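Can it tidy my desk yet?

I've wanted a robot to do my chores since I was a kid in Moncton, so when Benvinda Falcão at Pranunholm invited me to watch her crew teach a gripper to clear a desk, I was out the door in my slippers (nearly!). She's been at it since November, and the job sounds like nothing -- pick up the flat stuff, leave the plant alone.

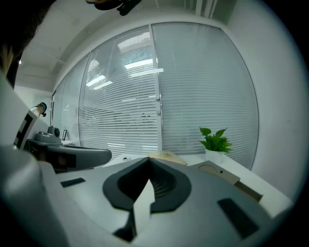
Five minutes a desk, or 90 seconds if I do it

Flat things are the killer, Benvinda told me. Cardboard gives you no edge to grab, and leaves are worse. Her best run took around five minutes, and I timed myself at 90 seconds with a coffee in one hand. I'd still take one home tomorrow, mind you, if it did the recycling too.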